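Speaker notes: "House rules for arms that share a table with people"
Afternoon session, Sotia room, 2:15 pm

(Wait for the door to close. Say hello properly. Thank Lutz Hollmann for the introduction, and for letting me borrow his clicker.)

Good afternoon, everyone, and thank you for coming to a talk with the word "rules" in the title, straight after lunch. I've been writing work instructions for one sort of machine or another for most of my working life, and I still get a little thrill from a well-worded one, so please bear with me if I get carried away.

What I'd like to do today is take you through the page of house rules we use at Kocsis for two-armed bench work. It started out as a 16-page document that I was very proud of and that hardly anyone read. It's now one page, taped up at each bench, and people do read it, mostly while they're waiting for something to load.

(Slide 2. Don't read it out. Let them look.)

I should say where this sits. There are proper published standards for robot safety, and your own safety people will know which of them apply to you. Our page sits underneath all that. It covers the ordinary habits, the things you'd tell a new person on their first Monday.

Rule one is about the tabletop. Keep it plain, keep it clear, and mark the places that matter. We use tape for the spot where an object gets set down, in a colour that stands out well against the table, and we write in the bench log when the tape was last replaced. Tape creeps, you know. It gets nudged and the corners lift, and someone presses it back a finger's width over. Jörg Baumgart once spent a whole morning fiddling with an arm's settings before he thought to measure the tape, and he's very good about letting me tell that story.

(Next slide. Give it a few seconds, then go to rule two.)
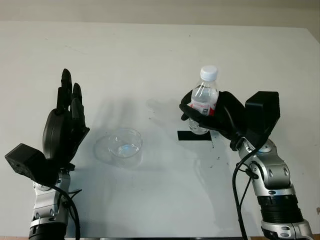

Water task: bottle over the tape mark, bowl to the left, second hand open.

Rule two, then, is liquids, and this is the one I get the most mail about. Water on a bench with powered arms makes people nervous, and it should, a bit. We ask for small amounts only. We ask for a cloth within reach of the operator and outside the reach of the arms. And we ask that drips get wiped up between runs, even the little ones, even when you're in a hurry. Look at the table there, down by the right hand, and you'll find a few droplets and some dark specks. That's the kind of thing I mean. They're easy to miss when you're busy watching the fingers.

Rule three is cables. Every cable gets checked through the full travel of the arm before the first run of the day, at slow speed, with a person watching the cable and nothing else. I know it's dull. Bring a coffee (with a lid, please, and keep it off the bench).

Rule four is the hand that isn't busy. Decide where it's going to be and write it down. Open and raised is a perfectly good choice, as long as everyone at the bench knows that's its place and doesn't lean in past it to straighten a bowl. If you need to straighten the bowl, stop the arms first. I'll say that one twice on the day, so I may as well write it twice. Stop the arms first.

(Pause here. Somebody usually asks about the time it costs.)

On time. When we tried the page out on the Jistimov benches, we logged 3975 runs, and in 480 of them the operator stopped the arms to fix something by hand. People gasp a little at that number. I was delighted with it! A stop in the log is a stop somebody took the trouble to make, and I'd much sooner see those than a lovely clean sheet I don't believe.

(If there's time: the Uller checklist, and the argument over whose initials go in the last box. If not, skip to the handout.)

There are copies of the page on the chair by the door. Please take one, cross out whatever doesn't suit your bench, and add what I've forgotten. If you'd like to send me your marked-up copy I'd be very glad to have it, coffee rings and all.

(Questions until 3. Give Lutz back his clicker.)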